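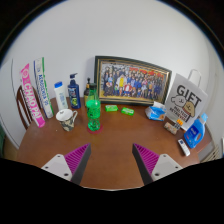
Packing for a move goes faster when each room is finished before the next one is opened. Start with the rooms you use least and leave the kitchen and bathroom for the end. Pick one table as the packing station and keep it in the same spot until the last box is closed. Household things waiting to be wrapped go along the back and sides, as on the brown table in the photo, so that the middle and front are left for paper and an open box. If the table itself is going in the truck, mark it so it gets loaded last.

What you need

Small and medium boxes, a few large ones for bedding
Packing paper
Packing tape and a dispenser
A thick marker
A notebook for the box list
Old towels and blankets

Step 1. Make a box list

Give each box a number and write the number on the top and on two sides. In the notebook, put the number, the room it is going to, and three or four words on the contents. "Kitchen, misc." is no help a week later. "Kitchen, baking pans, mixer parts" is.

My last move, from Tirel to Lungu, came to 136 boxes for a family of four, which was too many. A good part of it was paper and old cables we threw out after we arrived. Go through drawers before you pack them.

Step 2. Build the boxes properly

Fold the short flaps first, then the long ones. Run two strips of tape along the center seam on the bottom and let each strip come a few inches up the side. Add one strip across the seam in the middle. Folding the flaps over and under each other without tape is fine for pillows and will fail with books.

Put a layer of crumpled paper in the bottom of any box that will hold dishes or glass.

Step 3. Load by weight

Books, tools and canned food go in small boxes. Pots, toys and folded clothes go in medium ones. Large boxes are for light things only. Heavy items go at the bottom, and gaps are filled with paper or towels until nothing shifts when you rock the box. Plates travel on edge, each one wrapped.

If you can't lift a box without straining, take something out.
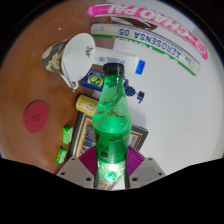 By Trygve Backlund
Home and moving editor, Jellbridge
Updated Fri 26 July

Step 4. Deal with liquids

Soda, cooking oil, shampoo and cleaning products cause most of the damage I see inside boxes. Use up or give away what you can in the last two weeks. Soda is cheap to replace and heavy to carry, and a warm truck does it no good. Anything you do keep should be closed tight, bagged, and stood upright in a box with no paper goods or fabric in it.

Many movers will not take bleach, paint, propane or lighter fluid. Ask early. Weidong Liao, who runs the crews at Brotard Moving, sends his customers a list when they book and goes over it again by phone the day before – people still forget the paint in the garage.

Step 5. Pack the first-night box

This box rides with you. Put in bed sheets, towels, soap, toilet paper, phone chargers, any medicine, a change of clothes, a box cutter and a light bulb. Write FIRST NIGHT on every side. Keep passports, leases and other papers in a separate bag that stays on your shoulder.

Step 6. Take furniture apart

Take a phone picture of the joints before you undo them. Screws and bolts go into a small bag with the name of the piece written on it, and the bag gets taped to the underside or the back. Do not tape it to a finished surface. Remove drawers from heavy dressers and carry them separately.

Step 7. Check the rooms

Once the truck is loaded, open every closet and cabinet, including the one above the fridge and the drawer under the oven. Read the meters and write the numbers in the notebook under the box list. Then turn off the lights and lock up.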